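Reusable Packaging: What Happens Between Trips
Speaker notes, Elmarie Nkuna. Talk slot 80 minutes including questions.

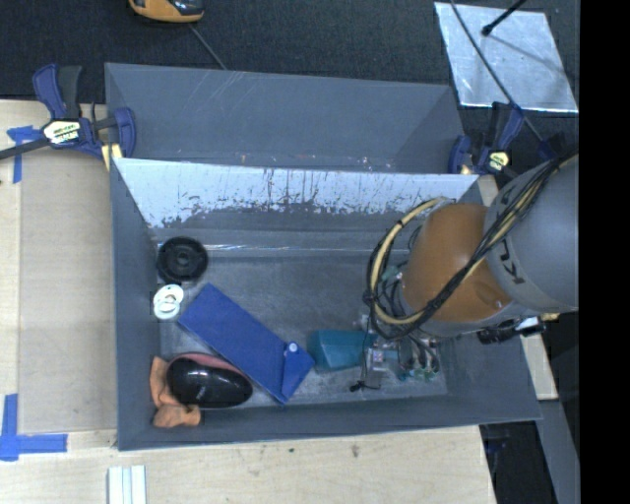 1. Opening

Good morning. Say who I am and that I've worked on returnable packaging for most of my career, first in the food trade, now with auto parts suppliers. Ask for hands: who owns their containers, who rents from a pool, who isn't sure. Wait for the third group. They always laugh, and then a few hands go up.

The talk is about the return leg. Everyone plans the trip out. The trip back gets whatever truck space is left over, and that is where the money goes missing.

2. The Bastitz numbers

Slide with the loop map. Bastitz ships to 4 customer plants from one warehouse. When we started, they believed they had enough containers for every lane. Every March they bought more.

We asked each plant to send a stock figure on the same morning. Two sent it by noon. The other two needed a phone call, and one of those had 108 containers sitting behind a paint store, full of somebody's old brackets. Pause here. People want to write that down.

Point to make: Bastitz had a return problem and paid for it out of the purchasing budget. The two departments never compared notes.

3. Deposits or fees

Keep this short, it can eat the whole session.

Deposit: customer pays up front, gets it back on return. Simple to explain. Finance people dislike it because it ties up cash on both sides.

Daily fee: customer pays for each day past an agreed date. Works better for long loops, but you need dates you can defend. If your scan at the dock is a day late, you will lose the argument and probably the goodwill too.

Delaunay tried both. They went back to deposits after a year of disputed invoices. Don't say it was a failure - their people may be in the room, and they did learn a lot from it.

4. Cleaning and sorting

Three grades is plenty: use, wash, pull. Nestard had seven grades when I first visited and the sorters were using 2 of them.

Scratches and scuffs alone are no reason to pull a container. Cracks at the corners are, and so is a base that no longer sits flat. Labels are a bigger nuisance than most damage. Old labels get scanned by mistake and the container shows up in the wrong city. Ask for one label spot and hold people to it.

(If running late, skip the wash cost table and go to 5.)

5. Who owns the loop

One name per lane. It can't be a shared mailbox. At Trodis the lane owner sits in transport and gets a weekly list of anything overdue. She calls the plant herself. Overdue stock came down within a season, with no new software.

Someone will ask about tracking tags. Answer: yes, if you have a person who will act on the data. Otherwise start with the phone.

6. Close

Ask them to do one thing when they get back: pick a single lane and get a same-day stock figure from both ends. Leave the contact slide up during questions. Handouts are at the back, by the coffee.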